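4 February 2018

Packing light, or trying to

I have been promising myself for years that I would learn to travel with one small bag, and this winter I finally had a proper go at it. My sister-in-law has a cottage just outside Nudthorpe that she lets us borrow when it's not booked, and going up there for four nights seemed a safe sort of test. If I forgot something vital there would at least be a shop at the end of the lane, and a cupboard full of other people's jumpers.

You should know that I come from a family of overpackers. My mother took an iron on every holiday we ever had. We once drove to the coast with a full set of saucepans in the footwell because she didn't trust the ones in the caravan, and I sat the whole way with my knees up by my ears, holding a colander. So it's in the blood, and I don't suppose I shall ever be one of those people who stroll onto a train with a toothbrush and a paperback.

Still, I started with a list, as I always do. The first version had 102 things on it, if you count each pair of socks, which I did. I left it on the kitchen table overnight and went back in the morning with a cup of tea and a red pen. Out went the hairdryer, the second pair of walking trousers, the "nice" shoes (for whom, the sheep?) and three of the five books. I kept the hot water bottle. I know it's silly to carry a hot water bottle about the country, but I sleep badly without one and I am too old to be brave about it.
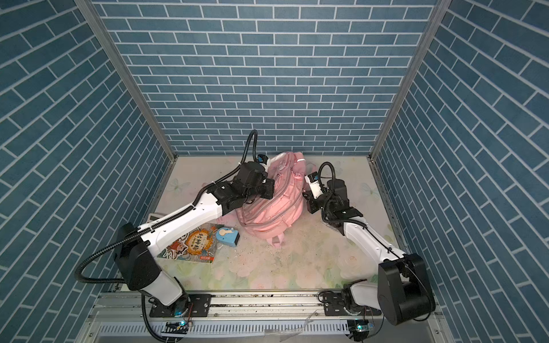 The weight of the thing surprised me most. I put it all on the bathroom scales and it came to 11 kilos, which felt like nothing when I picked it up in the bedroom and like a small pony by the time I'd reached the bus stop. I had two changes to make as well. By the second one I was thinking very hard about which of the remaining books I could leave on a bench for some deserving stranger.

A good half of the trouble was my wash things. I had decanted everything into little bottles, feeling very pleased with myself, and then packed eleven of them. I don't use eleven things at home! There was a face oil in there from Cavivard that I was given two Christmases ago and have opened perhaps twice. It leaked, of course, all over the sponge bag and into the toe of a sock, and the cottage smelled of rosemary until we left. My husband rather liked it.

On the good side, I was very glad of my rain jacket, a Dillska I bought second-hand from a charity shop in May and had hardly worn. It rolls up to the size of a bread roll and goes anywhere. It rained on us for three days out of the four, sideways on the hill and then straight down in the village, and I stayed dry apart from my knees. We walked up to the old quarry on the second morning, which the leaflet says is 1,580 steps from the church gate, though whoever wrote the leaflet must have longer legs than mine. I gave up counting at the stile and ate my sandwich.

I wore the same jumper every day and it didn't matter a bit. I do think that's the thing I had been worrying about all these years, being seen in the same jumper, when I can't remember a single thing that anybody else had on. I couldn't even tell you what my husband wore, and I was sitting opposite him for most of it, losing at cards.

Things I missed: a proper pillow, my slippers, the good bread knife. I did think about the slippers a great deal – stone floors in winter are no joke – and they will be coming next time, even if it means leaving the last of the books behind. Things I carried all that way and never touched: a swimming costume, a travel sewing kit, and a tin of Nägeli peppermints I found at the very bottom when I was unpacking at home.

We're hoping to go back up once the evenings are lighter. I've already started the new list on the back of an envelope, and so far it says slippers, hot water bottle, cards. My husband has added "bread knife" in capitals and underlined it.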